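4.3 Does a clear wall help people find things?

Much of the advice on kitchen storage rests on one claim: people use up what they can see. The clear plastic container is the standard case, and Figure 4 shows one with a tinted rim.

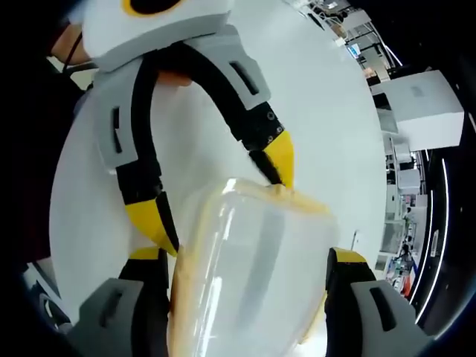
Jeanie Yule, commenting on an early draft of this section, wrote that we had been unfair to clear containers from the first page. People do not buy them to see the last spoonful of rice, she argued, they buy them so that a shelf stops being a row of torn bags, and a test that only times how fast someone finds the rice will miss what the buyer was paying for. She also thought that "clear" was our word and that most owners would say "see-through" and mean something much looser by it.

We accept the second point and part of the first. The trouble is that the makers and the advice writers do not talk about torn bags. They talk about waste and about time, and those claims can be checked. What follows is an attempt to check them with the records we have, which are thinner than we would like.

The records come from 71 households that agreed to keep a pantry diary for the study. Each household noted what it looked for, where it looked, and whether it opened a container before finding the right one. Of these households, 12 also let us visit and watch a shelf being emptied, wiped and filled again. The visits gave us better notes than the diaries did. A person writing a diary forgets the lids lifted and put straight back down, and several people told us as much when we asked.

The first difficulty is what counts as clear. We had planned to sort containers into clear and opaque and leave it there. On the shelves that division did not last. Plastic that is sold as clear is often slightly clouded, and the container in Figure 4 is a fair case: it is transparent, with a faint frosted look, and there are pale reflections on it, including a long highlight down the left side. A container of that sort passes any simple test for being clear. Whether a person can tell flour from powdered sugar through it, under a cupboard light, is a separate matter, and one on which the selling copy is silent.

Angus Mackay, who coded the visit notes, used three groups in the end: plain, clouded and solid. Struan Niven coded the same notes without seeing his results. They agreed well on the solid containers and poorly on the other two. When we sat down with the disagreements, most turned on light. A container that one coder had called plain was called clouded by the other when the notes mentioned a window behind the person or a lamp above the shelf. We do not think more training would have fixed this. The quality being coded belongs to the container and the room together, and a container cannot be given a single value for it.

The second difficulty is the rim. Nearly everything written on see-through storage is about the wall, yet most of the handling we watched was at the top. People pulled containers toward them by the rim, tilted them by the rim, and looked in over it. In Figure 4 the rim carries a tint that runs from beige to orange, quite unlike the wall under it. We mention the tint for a practical reason. In the visits, when rims differed in color, people named them: "the orange one," "the one with the blue edge." They did this even when the contents were in full view. Jeanie Aitken, who took most of the visit notes, pointed out that one couple had a full set of language for their shelf that had nothing to do with food. The oats were in "the green" and had been for years.

If that pattern is general, a colored edge on a solid tub would do much of the work that the clear wall is given credit for. We cannot say that it is general. We can say that no study we read before starting had separated the two, and that several had used clear containers with colored lids and solid ones with plain lids, then put the whole difference down to the wall. That is a design fault, and an easy one to avoid.

The third difficulty is position. The diaries list 197 failed searches, meaning cases in which a person opened at least one wrong container or gave up. We went through them by shelf height and depth before looking at container type, and we are glad we did it in that order. Failed searches gathered at the back and at the top. A see-through container behind another see-through container was missed in much the same way as a solid one. Where both stood in the front row at eye level, people rarely failed with either. The middle ground, the second row at chest height, is the only place where clear walls seemed to have an edge, and the number of cases there is small enough that we would not build advice on it.

Two of the product lines in the diaries, Tustik and Gashi, came up often enough to compare. Tustik tubs are clear with straight sides and Gashi tubs are solid with a write-on strip. Owners of the first reported fewer failed searches. They also owned fewer containers overall, had bought them more recently, and had cleared out the cupboard on the day they bought them. Any one of these could account for the gap. Clearing out the cupboard is the one we would bet on. Two households that cleared out and then went back to the old solid tubs reported the same improvement, for a while, and the same slide afterward.

There is also the matter of what people do with what they see. The waste claim needs a chain of steps: the person sees the lentils, remembers them when planning a meal, and cooks them before they are past their best. A clear wall can help only with the first. Our diaries asked about the other two and the answers were discouraging. People said they had seen the item many times. One entry, which we quote with permission, reads: "Looked at the split peas every day in June. Did not want split peas." It is hard to think of a container that would have changed this.

Dougal Baird has argued that seeing a thing daily may even make it easier to ignore, in the way that a picture on a stairway stops being noticed. We find this plausible and have no evidence for it. The diaries were not set up to measure attention, and we would be wary of anyone who claimed that theirs were.

Labels deserve a short note. People with see-through containers labeled them less often. Asked why, they said that they could see what was inside. They could not see the cooking time, the date of purchase, or which of two white powders they were looking at, and these were exactly the things they then went looking for on a bag that had been thrown out. Solid tubs forced a label of some kind, even if it was a strip of tape with one word on it. On this one point the solid tub came out ahead in the visits, and by a wide enough margin that we were surprised. The diaries show the same lean but less of it.

We come back, then, to Yule's objection. She may well be right that buyers want a calm shelf and get one. Several people in the visits spoke warmly of how the cupboard looked after refilling – one opened the door twice more while we were packing up to leave. That is a real benefit and a person may reasonably pay for it. It should be named as such. It does not turn into less waste or quicker cooking by being repeated next to those claims.

Some limits on all this. The households chose their own containers, so we are comparing owners as much as objects. The coding of clouded and plain was weak, as described above, and we have kept the two groups together in every table for that reason. We did not test reach or grip, and rims were noted only when a person handled or mentioned one, which means that plain rims are surely undercounted. A better test would fill matching tubs, clear and solid, with and without a tinted rim, and move them around one shelf under one light. It would be dull work for the people taking part. Until it is done, we think the advice to "buy clear" should be read as advice on how a shelf looks, and the stronger versions of it set aside.

Section 4.4 takes up lids, where the records are better and the claims more modest.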